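The left arm dropped out again on Tuesday, on cycle 147 of a run that was supposed to go to 1,000. The wrist stopped in mid-move and the controller logged a lost connection to the gripper. I cleared it, homed both arms and restarted. It got through 2 more cycles and did the same thing.

My first guess was the gripper itself, so I swapped in the spare from the Viten bench. Same fault. Then I reseated the connector at the controller end and got the same fault again. By four in the afternoon I had stopped guessing and started moving the cable by hand with the arm powered and the drives off. Bending it near the bracket made the connection flicker every time.

So it's the cable. It makes a tall loop over the arm before it runs along the bracket, and I think the wrist rotation has been working it at the same point for weeks. The fault only shows up past a certain angle – that explains why the short tests were clean.

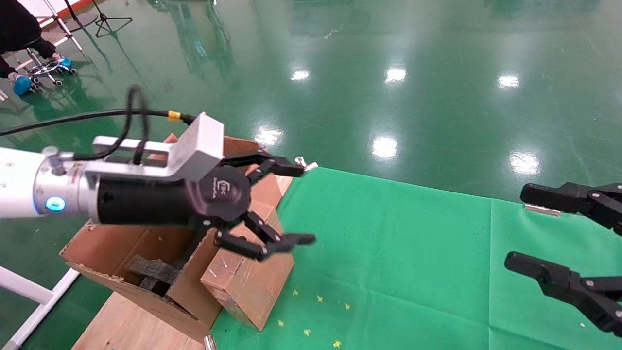
Faisal Ghauri thinks a new cable on the same route will only buy us time, and he wants a strain relief clamp and a lower wrist speed before anyone starts another long run. I've ordered two cables and the clamp. Until they come, the left arm stays locked out, and the Flovard job waits.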